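Notebook, tabletop manipulation, bench 2
Dec 6, 2021
Entry: R. Bassi

Equipment plan for next year. The draft has to be with Pierina Farina before the site budget closes, so most of today went on prices and very little on the arm.

Where we stand. The allocation for the bench is 4000 euros, excluding VAT, to cover everything that is not the arm itself: end effector, camera, cables, tabletop objects, spares. The arm stays on the Monberg lease until July and comes out of a different line. Lease renewal is not in this request. Pierina wants a separate sheet for it.

End effector. Two quotes in hand.

Nokmont, parallel jaw, electric. Longer stroke of the two. Fingers are sold as blanks and we would machine our own. Delivery 17 weeks.

Monti, parallel jaw, electric. Shorter stroke, fingertips included, in stock. Controller is a separate box and needs its own supply in the cabinet. There is one free slot on the DIN rail, so it fits, but nothing else will after that.

Stroke is the deciding point. Anything held by the outside of a cup needs jaws that open past the rim with margin for pose error. A handle or a rod needs almost none of that, but it does need fingertips that do not skate on polished metal. The current flat pads are wrong for round stock whichever unit we buy. V-groove pads added to the list, one set, machined here if Amnuay has time on the mill.

The object set also has to be settled before the stroke figure is frozen. Candidates from the kitchen group: the wire caddy with the pastel cups in it, one of them upside down, and the steel rod shape, which is the awkward one for depth.

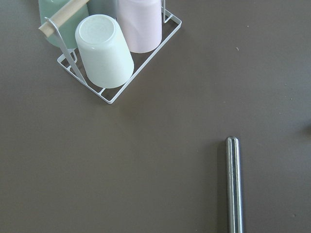
Kiều Lâm's note on the draft was that we are sizing the gripper for the cups when most of the trials planned for spring are utensils, and that if the caddy can be picked up by its wooden handle then the long stroke is money spent on one task. She would take the Monti unit and put the difference into a second camera.

Fair point. Against it: cups taken singly are in the trial plan, rows agreed in the autumn, and I do not want to reopen them. But the difference between quotes is 600 and that does buy a fixed camera of the sort we need. Left open. Both versions go in the draft as option A (Nokmont, no second camera) and option B (Monti, fixed camera over the bench).

Camera. The wrist unit stays. Known problem remains polished metal: depth returns drop out along the highlights and the pose estimate slides down the long axis of the object. A second fixed view would help with that. So would a diffuser over the bench light, which costs next to nothing and should be tried before any camera is ordered. Note to self: do this first. Frosted acrylic offcuts are in the rack by the saw.

Objects. Duplicates are wanted for anything used in repeat trials, so that a damaged item does not stop the run. Staltville will do catering stock in mixed lots with a minimum order of 30 pieces, which is more than the bench needs, but Aicha Lamrani's group will split the lot with us. Their share to be cross-charged, not bought on our code.

Wanted from the lot: steel scoops, wooden boards, bowls. Trays only if the price is sensible. The scoop matters most. It combines a cylindrical handle with a mirror-finish trough, and a planner that copes with it should cope with the rest of the drawer. The board is the opposite case, pale wood and easy to see, with very little to get hold of when it lies flat. No finger we have been quoted is thin enough to get under one. Grasp from the rim only, or leave it out of the first series.
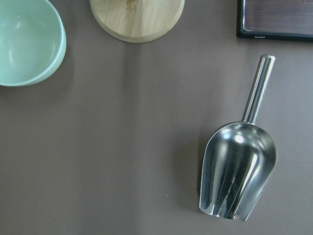
Spares and consumables

Finger pads, silicone, two sheets. Cable set for the wrist camera, one complete spare. The present cable has been re-terminated twice and will not stand a third. Fuses, ferrules and sleeving from general stores, no charge to the project.

Not requested this year: tool changer, force sensor, second arm. The tool changer was in last year's list and was struck out. Putting it in again would only invite the same question. The force sensor can be borrowed from the test hall by the week if booked ahead.

Open items

Amnuay to confirm mill time for the V-groove pads, and whether he wants aluminium or acetal.
Written stroke figure from Monti. The data sheet and the quote disagree.
Check payload with the heavier unit plus camera bracket. My hand calculation leaves little margin at full reach.
Diffuser test before the camera line is fixed.
Aicha to send quantities for the shared lot.

Draft saved in the budget folder as two options. Kiều has edit rights.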